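Forum Lager und Versand > Technik und Automatisierung
Thema: Greifroboter an der Packstation, was ändert sich bei euch?

kistenschieber46
Erstellt am 8/21/22

Hallo zusammen,
bei uns am Standort (Retourenabteilung, Kleinteile und Haushaltswaren) läuft seit dem Frühjahr ein Arm von Vokora. Im Dezember soll der zweite dazukommen. Ich arbeite seit 17 Jahren in der Abteilung und würde gern wissen, wie das anderswo läuft. Die Geschäftsführung sagt, es fällt keine Stelle weg. Bisher stimmt das auch. Aber zwei Kolleginnen sind in die Nachtschicht gewechselt, weil tagsüber weniger von Hand sortiert wird, und ganz freiwillig war das nicht.

Meine eigene Arbeit sieht jetzt so aus: Ich lege vor, ich räume weg, was liegen bleibt, und ich quittiere Störungen. Der Greifer hat weiche Finger aus geripptem Material, damit kommt er mit runden und glatten Sachen gut zurecht. Schwierig sind Kabel und alles, was flach auf dem Boden liegt.

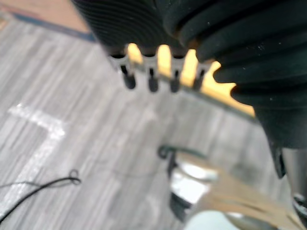

Für die Störungen gibt es eine Liste, die führen wir auf Papier, und am Freitag tippt sie jemand ab. Warum die Anlage das nicht selbst mitschreibt, konnte mir keiner erklären. Mich stört daran vor allem, dass die Zeit dafür nirgends eingeplant ist.

Wie ist das bei euch geregelt?

rampe_nord
Bei uns (Esadport, Wareneingang) stehen die Dinger schon länger. Am Anfang war es genauso, ständig hingelaufen und quittiert. Nach der zweiten Umstellung wurde es besser. Ich hebe am Tag deutlich weniger und mein Rücken merkt das. Zurück will ich nicht.

Palettenfee
@rampe_nord: Im Wareneingang glaube ich das sofort, da kommen Kartons, einer wie der andere. Retouren sind etwas anderes. Da ist alles dabei und die Hälfte ist schlecht verpackt. Wir hatten neun Wochen Probebetrieb mit einem System von Lolex, danach wurde es wieder abgebaut. In der Zeit haben wir zu zweit eine Maschine bedient und die normale Arbeit kam obendrauf.

rampe_nord
Neun Wochen sind zu kurz. Das sagt noch gar nichts.

Palettenfee
Für die Leute, die in den neun Wochen Überstunden gemacht haben, sagt es schon was.

hubwagen_22
Ich bin Betriebsrat in einem Betrieb mit 46 Leuten und kann nur raten: lasst euch die neuen Aufgaben schriftlich geben. Störungen quittieren, vorlegen, reinigen, das ist Anlagenbetreuung und gehört in die Stellenbeschreibung. Bei uns ging das am Ende in eine höhere Lohngruppe – nicht für alle, aber für die mit Einweisung. Und fragt, ob Kameras am Arm sitzen und was damit aufgezeichnet wird. Dafür braucht ihr eine Vereinbarung.

kistenschieber46
Danke, das mit der Stellenbeschreibung nehme ich mit. Eine Einweisung hatten wir, 22 Minuten, danach eine Unterschrift. Zu den Kameras stand auf dem Blatt nichts.

hubwagen_22
22 Minuten würde ich nicht als Einweisung durchgehen lassen. Wer hat die gemacht, der Hersteller?

kistenschieber46
Nein, die Firma Montoya, die macht bei uns die Wartung. Der Mann war in Ordnung, er hatte nur noch zwei andere Hallen auf dem Zettel.

rampe_nord
Dann besteht auf einem zweiten Termin, und zwar mit laufender Anlage. Wir durften damals selbst ausprobieren, was er greift und was nicht. Seitdem legt bei uns jeder anders vor und es bleibt weniger liegen.

Palettenfee
Also passt sich der Mensch an die Maschine an. Genau das meinte ich.

rampe_nord
Beim Stapler machst du das auch.

kistenschieber46
Bitte nicht streiten. Am Montag frage ich nach dem zweiten Termin und nach den Kameras und schreibe dann, was herausgekommen ist.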